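Titex Drorby hand controller kit: review after a month of teaching

Reviewed by Yuk-lan Kan
Oct 16, 2025

The Drorby is a pair of handheld controllers for driving a two-arm robot while it records what you do. You hold one in each hand, squeeze to close the gripper, and the arm follows your wrist. I bought a set in September to replace the small leader arms I had been using, and it has been on my bench most days between then and now.

In the box
Two controllers, a base station, two USB cables, a foot pedal and a printed card with a link to the manual. There is no carrying case. The set weighs little enough that I could hold both controllers for a full session, though my thumbs got sore the first week.

Setup
The software is called Pan and installs without much trouble on Linux. Windows support is listed but I did not try it. Matching each controller to its arm took me most of an afternoon, mainly on account of the manual, which shows the left and right arms swapped on one page. Once they were paired they stayed paired. I have not had to redo it.

Driving
Motion is smooth and the delay is short enough to forget. The trigger is the best part. It has a long pull, so you can ease the fingers onto something small and stop partway. On my old leader arms I closed too hard and knocked things over all the time.

Wrist rotation is weaker. Past a quarter turn you have to let go of the clutch button, bring your hand back and grab again. Every one of those pauses ends up in the recording, and Pan has no tool for trimming them out of the middle. I ended up turning my whole forearm, which works but looks silly and gets tiring.

The foot pedal starts and stops an episode. Tap once to start, once to end, hold to throw the last one away. I would not want to go back to a keyboard for this.

Recording
I taught one task properly: sorting toy building bricks by color into bins on the floor. I recorded 200 episodes for the first round. Pan saves the joint positions and the wrist cameras together, and the two stayed in step in every file I checked. It dropped one whole session when the disk filled up, with no warning on screen. Watch your free space.

One habit worth learning early is to look at the wrist view while you drive — it is what the policy will get, and it is easy to let your own eyes do the work from above. The preview window in Pan is small and cannot be resized, so I put it on a second monitor and sat closer.

Support
I wrote to Titex twice. The reply about the swapped page came in two days. The one about the disk warning has not come yet.

Compared with the Usia
I borrowed a Usia set for a weekend. It turns further at the wrist and has a better manual, but the trigger is closer to an on/off switch. For picking up small parts I would take the Drorby. For pouring or turning knobs I would take the Usia.

Wrist view, green brick on the floor by the bins
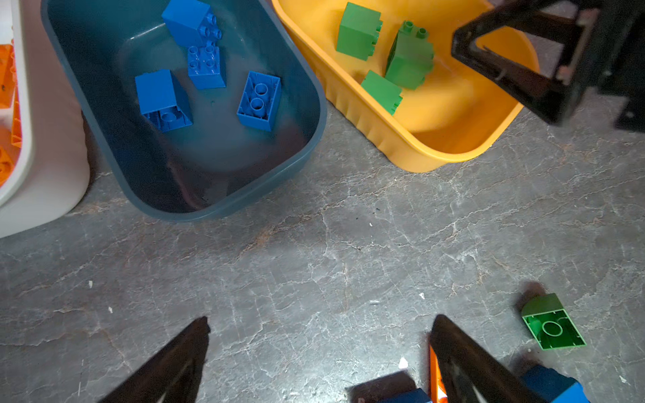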